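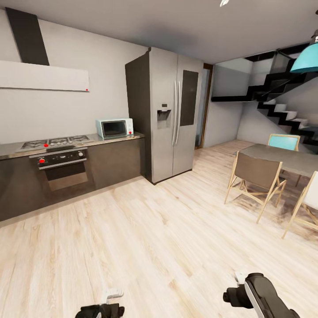

Bhupendra Awasthi: I would skip the mineral oil. It never cures, so you end up putting it on again every month. Tung oil takes longer, but then you can leave it alone.

11 comments 2 shares

zdislava_toth
I did wonder about tung oil. My problem is the wait. The can of Skareo I bought says to leave it 5 days between coats, and these are boards I use for dinner every night. With mineral oil I wipe it on before bed and cut onions on it the next day.
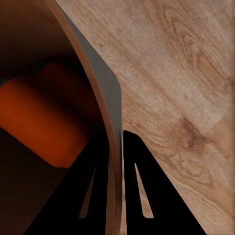

I also have a nut allergy in the family, and I don't know where tung oil stands on that. The shop could not tell me either.

semeniuk_fan
Ask your allergist, not the shop. For what it's worth, I disagree with Bhupendra. A cutting board gets cut. Any hard finish gets knife marks through it and then you have to sand. Mineral oil with a little beeswax is less trouble over the years.

Bhupendra Awasthi
Pure tung oil is not a hard film. It soaks in. You're thinking of the "tung oil finish" products, which are mostly varnish and thinner. Read the can.

semeniuk_fan
I have read the can. I used the pure kind on a maple board last November and it smelled for weeks.

inuvano
Thin the first coat and it goes in faster. The smell depends on how warm the room is. Whatever you use, wipe off the extra after half an hour - that is where most people go wrong.

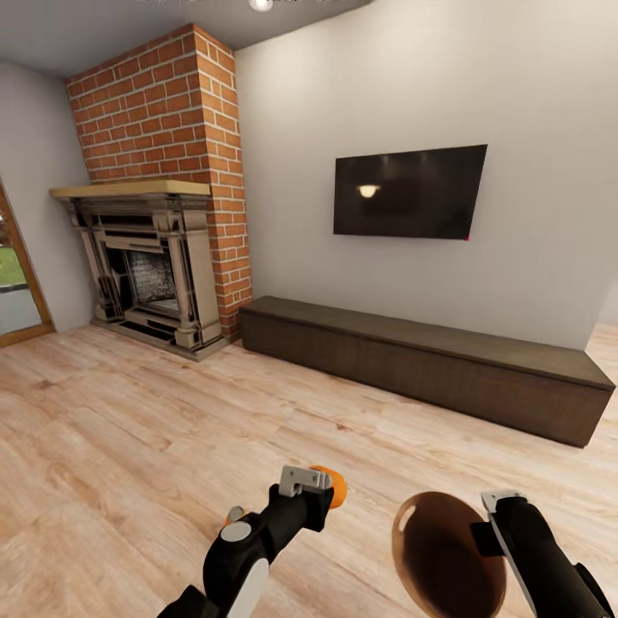

Also do both sides and the edges. A board oiled only on top will cup, and then it rocks on the counter. Mine did, and I had to plane it flat.

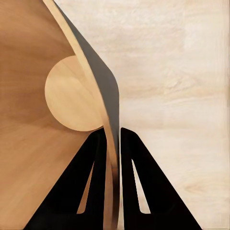

zdislava_toth
Thanks, I'll do both sides. The other thing I care about is color, and tung oil seems to turn everything a bit yellow. I like pale wood to stay pale. With that light round piece against the honey-brown wood, the difference in tone is what I'd want to keep. I will try mineral oil and wax on the good board and tung on an old one.

Bhupendra Awasthi
Fair enough. Still think you'll be redoing the good one all year.

643 views Share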